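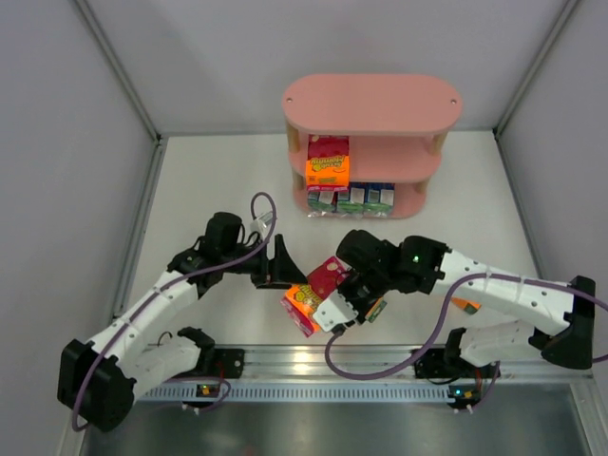

Ticket 708
Cell: Gosuter bench cell 3 (dual arm, shelf restocking task)
Opened by: Aranka Illés
Assigned to: Ernő Sipos
Priority: normal
Status: closed, with one follow-up

Reported problem

Left arm loses position at the wrist during two-arm handover of a snack box. Right arm picks and presents correctly. Left arm approaches, then stops short of contact and the controller logs a communication timeout on the wrist motor. Torque drops on that joint only. The rest of the arm holds. Restarting the left bus clears the fault until the next handover with the wrist rolled outward.

Does not occur when the left arm works alone on the bottom shelf. Does not occur in the home pose. Seen on both the morning and the afternoon shift.

Environment

Two arms, white links with black motor housings, mounted on the shared front rail. One controller board per arm under the rail. Purple cable run along the outside of each arm to the wrist. Target is the pink two-tier shelf at the back of the table. Task software is Rantala, current release. No change to the shelf position since the last calibration.

Log

09:10 – Sipos
Reproduced. Ran the handover from the saved start pose. Timeout on the left wrist motor on the second attempt. Nothing on the right bus. LEDs on both boards stay lit through the fault, so board power is not being lost.

09:35 – Sipos
Swapped the left and right board outputs at the rail to rule out the board. Fault stays with the left arm. Boards returned to original positions. Board is not the cause.

09:50 – Sipos
Checked supply voltage at the left board under load. Steady during approach and during the fault. Red supply leads reseated on both sides anyway. No change.

10:20 – Deák
Is the payload a factor? The handover box is heavier than the small packets on the bottom shelf.

10:25 – Sipos
Ran the same motion with nothing in either gripper. Same timeout. Payload ruled out.

10:55 – Sipos
Moved the wrist by hand with torque off and a continuous ping running at 1,000 requests per pass. No lost replies with the wrist centered. Lost replies start when the wrist is rolled outward and the elbow is extended at the same time. Holding the cable loop near the wrist connector by hand, with slack pushed toward the motor, brings the lost replies to zero. Releasing it brings them back.

Conclusion at this point: intermittent contact in the left purple cable or its wrist connector, under tension.

11:30 – Sipos
Opened the connector at the wrist. Housing is sound and the latch closes. One crimp on the data line pulls back in the housing under light tension. Cable length between the last tie point and the connector is too short for full outward roll. The loop looks generous in the home pose and straightens at reach.

Asked Barta whether the left arm was rewired recently.

13:05 – Barta
Yes, in December. The wrist motor was replaced and the old cable was refitted. A tie point was added on the forearm link to keep the loop away from the gripper. I did not run the full roll range afterward, only the shelf poses.

13:15 – Sipos
That matches. The shelf poses never use outward roll with the elbow out. The handover does.

Repair

1. Power off the cell at the main switch. Wait for the board LEDs to go out.
2. Support the left forearm before removing anything. The elbow has no brake and the arm will drop onto the table.
3. Cut the forearm tie nearest the wrist. Leave the one at the elbow.
4. Remove the purple cable from the wrist motor and from the next motor down. Fit the replacement from the Jergate spares drawer, long version.
5. Route the new cable along the outside of the link. Form one loop at the wrist. With the gripper closed and the wrist centered, the loop must clear the finger by a hand's width.
6. Move the wrist by hand to both ends of its roll, first with the elbow bent and then with the elbow extended. The loop must not pull straight at any point and must not enter the gap between link and motor.
7. Fit a new tie at the elbow side only. Do not tighten it onto the cable – it should slide with light finger pressure.
8. Power on, home both arms, run the ping test in all four corner poses.

Verification

15:40 – Sipos
Repair done as listed. Ping test clean in all four poses. Ran 23 handovers with full outward roll on the left wrist. No timeouts, no torque drop. Joint offset on the left wrist checked against the reference mark and left as it was.

15:55 – Illés
Watched the last of the runs. Accepting the fix. Please keep the old cable for Pap.

16:10 – Pap
Received. Crimp confirmed bad. Insulation was not caught in the barrel, only the strands. I have pulled the other cables from the same batch out of the drawer. They go back to Bokstead with a note.

Follow-up

Right arm cable is an older batch and shows no fault. Its loop hangs low toward the rail when the arm is reaching for the middle of the table. No contact found during the test runs, but it should be checked against the board wiring at the next service. Assigned to Barta, linked to this ticket.

Maintenance sheet for cell 3 updated: after any wrist motor or cable work, run the full roll range with the elbow extended before release. Shelf poses alone are not sufficient.

Closed by: Ernő Sipos
Resolution code: cable, replaced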